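Color of the Bowl and Portion Size
Student project report, Ratih Nasution and Arsen Symonenko
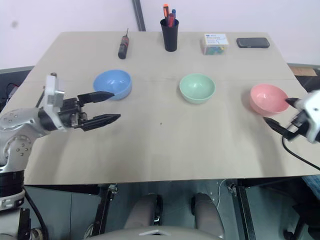
Figure 1. Bowls in blue, green and pink.

In April we asked 36 students to serve themselves rice for lunch. Each student got one color of bowl, and we weighed the portion after. The pink group took around 23 grams less than the blue group. We can not say the color is the cause, as 5 students told us they ate late breakfast.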